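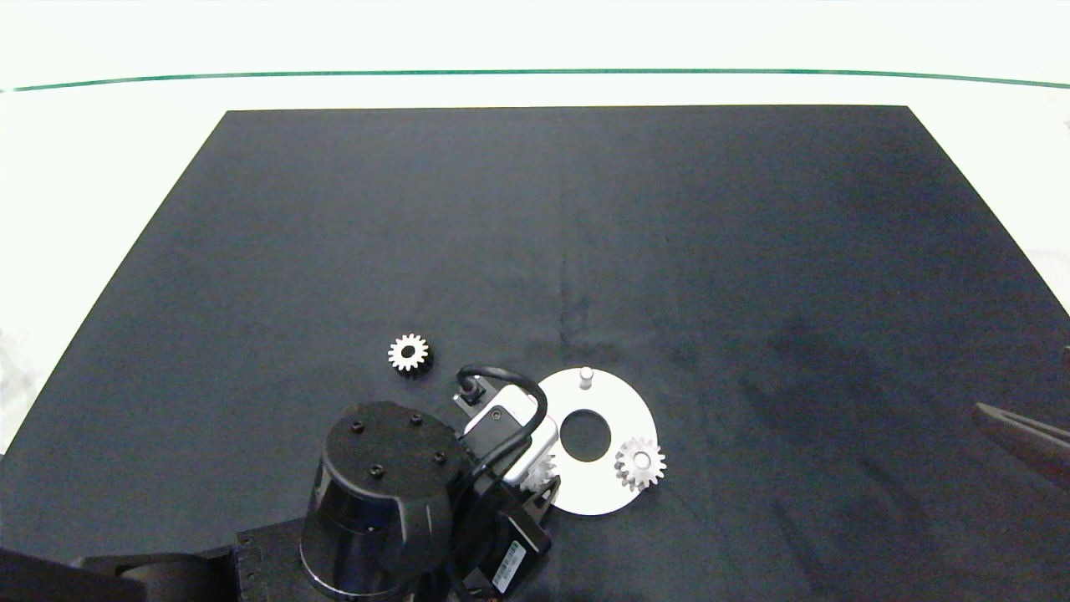 About Hemo

By Csenge Erdős
21 April 2026
5 min read

Hemo teaches robots to do small jobs with their hands. We're a team of 11 in Dulerik, in the upstairs half of an old printing shop, and most of us spend part of every day moving a pair of robot arms through a task until the arms can do it without us. It's slow, fiddly, wonderful work and we love it!

We started with two arms bought used, one table and a job that sounded easy: put a cap on a bottle. It took all of January. We tried writing the motion out step by step, and every time somebody swapped the bottle for a slightly taller one we were back at the keyboard. Then one evening we gave up on the script and just steered the arm through the whole thing by hand, again and again, recording as we went. By the end of the week it was capping bottles we'd never shown it (not every bottle, and not prettily, but still). We've worked that way ever since.

What we do

Small factories and repair shops come to us with a job that a person can do without thinking and a machine can't. Fitting a gasket. Sorting clips. Getting a gear onto a pin. We set the job up on a table, somebody who knows it takes the controls, and we record them doing it.

The controls are our own, and we call the whole setup Kun. You sit down with a light handle in each hand, and when you move a handle the matching arm moves with you. Squeeze and the gripper closes. There's a foot switch to start and stop a recording, which people forget for the first ten minutes and then never forget again. Most visitors can pick something up and put it down within one cup of coffee, and the grin when they manage it is one of the best parts of working here.

For some jobs we skip the handles. If the task needs a certain amount of push, like seating a snug part, we let the arm go limp and the teacher holds it by the wrist and guides it through. You feel the part go home through the metal. It's a very direct way of explaining something, and it suits people who have spent years doing the job and find it hard to put into words.

How a job gets taught

A normal job starts with 30 recordings, which is enough to tell us whether we've set it up sensibly. Usually we haven't! The part is too close to the edge, or the arms bump elbows, or the teacher is doing something clever with a fingertip that a gripper has no way to copy. We fix what we can and record again.

We look through all of it, too. Each recording gets watched from above and from the wrist, and the wrist view is the one we argue over, as it shows how the fingers come in toward a part. 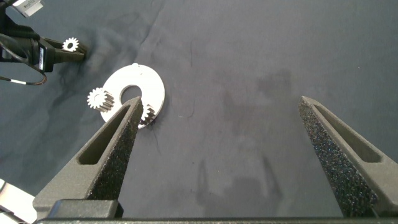 Two gears on the plate, a third in the fingers of the other arm.

Once a set looks good we train on it and let the robot have a go. Then comes the part that new people find strange: we keep teaching while it works. A teacher sits with the handles ready, the robot runs the job, and the moment it starts to wander the teacher takes over, steers it out of trouble and hands it back. Those rescues go into the next round of training. Our longest job so far took 207 of them, spread over a good many afternoons, and the person who did most of them now has very strong opinions about hose clamps.

We want messy teaching as well as neat teaching. A teacher who fumbles a part, picks it up again and carries on has shown the robot something worth knowing, so we leave those recordings in. We only throw one out when the teacher asks us to or when the job was plainly set up wrong.

The gear job

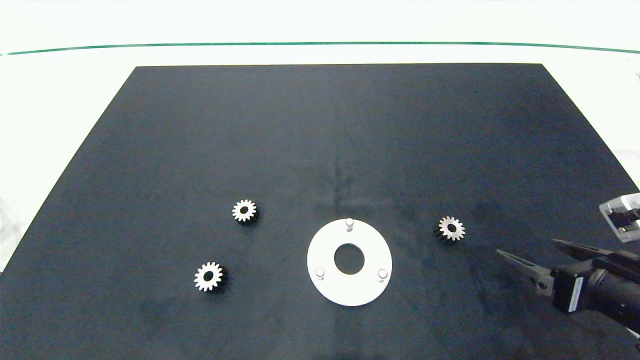 Gears are the job we hand to every new teacher at Hemo, and it's the one I'd pick if you only had time to try one thing. It looks like a toy and it asks for nearly everything: reaching, turning, lining up, letting go gently. The plate is a ring with three short pins standing on it, one at the top and two lower down, and with all three gears out on the mat you have to choose where to begin, which hand to use and which pin to fill first. People choose differently. Left-handers often go at it in an order I would never have thought of, and we're happy to have both. The hard bit is the last inch, when the gripper hides part of the thing you're trying to see, and you learn to tilt your wrist a touch and come in from the side.

We change the starting places between runs, and we change teachers too. Four people teaching the same job gives us a far more easygoing robot than one person doing all of it, even if that one person is excellent.

Who we are

I trained as a watch repairer before I ever touched a robot, and I still think of this as bench work. The rest of the team comes from all over the place: two machinists, a physical therapist, a former piano teacher, several software people and one person who answered our ad thinking it was for a pottery studio and stayed anyway. Everybody teaches, including the people who write the code. It keeps the tools honest when you have to use them yourself until five o'clock.

Our second room opened last year in Ponimura, where we share a floor with a bike parts maker. The Ponimura table is set up the same as ours, with the same mat and the same lights, so a job recorded there can be picked up in Dulerik the next morning.

Come and try it

We keep one table free for visitors in Dulerik, and school groups are very welcome (bring the kids who like taking things apart). If you have a job in mind, bring the real parts along, worn ones included, and somebody who does it every day. We'll put the handles in their hands and see how far we get before lunch. Closed-toe shoes, please, and tie back long hair before you sit down at Kun.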